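README – Folell, Wortliste für Kisten, Körbe und Kübel

Stand: 8. November 2019

Worum es geht
Folell sammelt, wie Menschen in und um Ellville die Behälter nennen, in denen sie Obst, Wäsche oder Werkzeug tragen. Steige, Stiege, Harass, Lade, Zuber – es ist herrlich, wie viele Wörter zwei Nachbardörfer für dieselbe Kiste haben! Angefangen hat alles mit einem Notizheft von Nermina Kolev, inzwischen haben wir rund 70 Gespräche verschriftlicht.

Aufbau
woerter.csv: eine Zeile pro Nennung, mit Ort, Artikel, Plural und Lautschrift
gespraeche.txt: die Transkripte, Namen gekürzt
orte.csv: Ellville, Căpraru und neun kleinere Orte

Zum Artikel bitte unbedingt die Spalte »genus_2« mitlesen. In Căpraru sagen manche »das Steige«, und das ist kein Tippfehler, sondern einer unserer schönsten Funde.

Bekannte Lücken
Die Lautschrift stammt von Peninah Mussa und Njoroge Obura, die beim langen e verschieden hören. Wir gleichen das gerade ab. Die ältesten 10 Gespräche haben keine Altersangabe. Verkleinerungsformen (Kistle, Kistchen, Kistl) stehen noch durcheinander, Kibet Kinyua hat dafür ein Skript in Arbeit.

Mitmachen
Neue Wörter sehr gern als Zeile in woerter.csv, am liebsten mit einem ganzen Satz als Beleg. Auch Schimpfwörter für klemmende Deckel sind willkommen!

Lizenz
Freie Nutzung mit Nennung von Folell. Fragen beantwortet Harsh Nautiyal.

Bildtafel
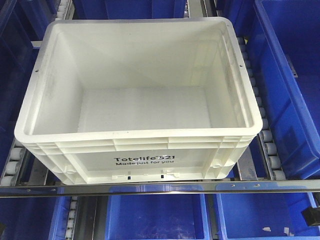
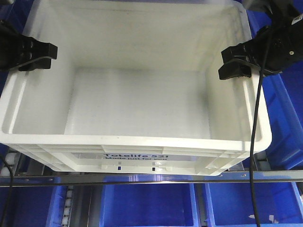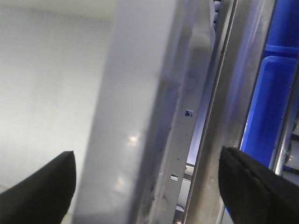
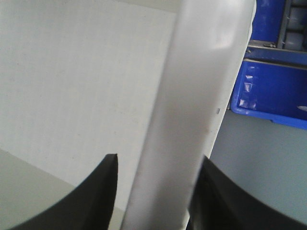 Bilder 1 und 2: weißer Kunststoffbehälter, leer, von schräg oben.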